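Facilities Service Desk
Ticket status: Resolved, under observation
Category: Building services / Heating and hot water
Site: Clornier House, first floor
Reported by: Ignacio Villanueva

Summary of fault
Radiators on the east side of the first floor remain cold until late morning. The west side reaches its set temperature by 8.30 a.m. The fault was first reported in October, following the seasonal restart of the boiler.

Initial assessment
The boiler was found to be firing normally, with flow water leaving the plant room at 52 degrees. No fault code was shown on the Zekon controller. The time schedule was checked against the agreed hours of use and was correct for both zones. All room thermostats on the east side were calling for heat.

Radiators were bled in each of the affected rooms. A small amount of air was released from 2 of them, with no change in performance. The ticket was passed to the heating contractor, Martinelli, for further investigation.

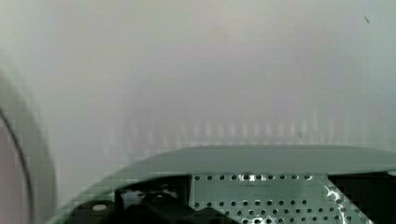

Villanueva added that the east side had behaved in the same way last winter, that the ticket raised then had been closed without a visit, and that he would be grateful if this one could stay open until the rooms had been warm for a full week. The request was accepted and the closing rules for this ticket were amended.

Contractor's visit
Martinelli attended at 7 a.m. with the system running from cold. The east zone valve opened on demand, but its travel was incomplete — the actuator stopped well short of the fully open position. The valve was worked by hand and moved freely, which pointed to the actuator head and not the valve body. A replacement head (Miten) was ordered. As a temporary measure the valve was left open on its manual lever.

Staff were asked not to bring in fan heaters during this period. The sockets on the east side share a circuit with the kitchen point, and the breaker had tripped once already that month.
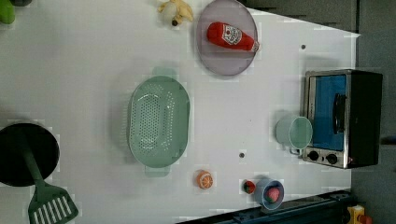
The replacement head was fitted and the manual lever returned to automatic. The system was then balanced, as the lockshield valves nearest the riser were more than half open and were taking most of the flow. The pump was left on its existing setting.

Result
East side flow and return pipes were warm 20 minutes after start-up. All rooms reached set temperature before 9 a.m. on the first morning.

Cost
Parts and labour: £260, charged to the site maintenance budget.

Outstanding
The old actuator head has been kept by Martinelli for inspection. The west zone head is of the same age and will be checked at the next service — no separate ticket is required. This ticket will close automatically after one week unless a further report is received.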